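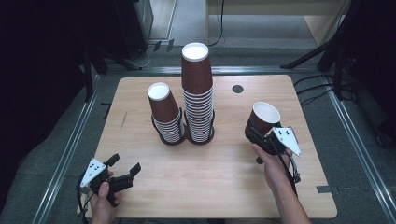
*Cup stacking, a gripper in each hand, one more for the pile.*

6 May 2023

My forearms are killing me! Whole day on cups at Stotedus, and I still had the clicking of the grippers in my ears on the bus home. You'd think putting a paper cup on a stack of other paper cups would be the easiest thing to teach anybody, but do it with two black pincers strapped to a pair of cables and you start to feel like a crab at a tea party.

I got 30 good runs before lunch and then it all went a bit wobbly. The short stack had a lean on it and I kept fussing, which is exactly what the Flovevska notes say not to do (if you dither, the robot learns to dither). So I made myself go steady: pick up, tip, over, let go, hand away. Much better after that. Left hand mostly just hovers, and I keep forgetting I'm holding anything in it.

The target is 4,000 runs by July, across cups, bowls and the folding, and we're on 288 for cups. Hmm. I did the sum on the back of my sandwich wrapper and then wished I hadn't.

Still, I like this more than the joystick rig we had on the Stumura job. With that one I was always half a second behind myself and drove the arm into the table twice. Doing it by hand feels like showing a kid how to do it.

Bowls tomorrow. Must take the wrist support, and ask about a higher stool.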